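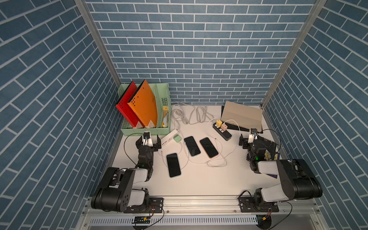
Why I still keep my papers on paper

When I moved to Berwood nine years ago, my landlord gave me a rent contract of 26 pages and told me to read it at home. I read it three times with a dictionary. In the margin I wrote the words I did not know, and these notes are still there, in my small angry handwriting. I would not like to lose them.

Now everybody wants me to go paperless. The bank closed my paper statements in September. The water company puts the bill in an account, and for the account I need a password, and for the password I need a telephone that I have with me. My neighbour Detlef Ehlers pays 30 pounds a year for keeping his documents on the internet. Last winter he was locked out of it, exactly when the tax office asked him for a receipt. He waited on the phone until his tea was cold, then he came to me to complain.

I do not say that computers are bad. I write this on one. But a letter in a folder asks nothing from me. It does not need an update, and it does not change its rules while I sleep.

People tell me that paper takes space. This is true. I have letters from my mother, 182 of them, and they fill most of one shelf. When I look for an insurance paper I often find one of hers by mistake, and then I sit on the floor and read it, and the insurance has to wait until after dinner.

My son says he will scan them all for me. I told him he can do it, if he puts them back in the same order.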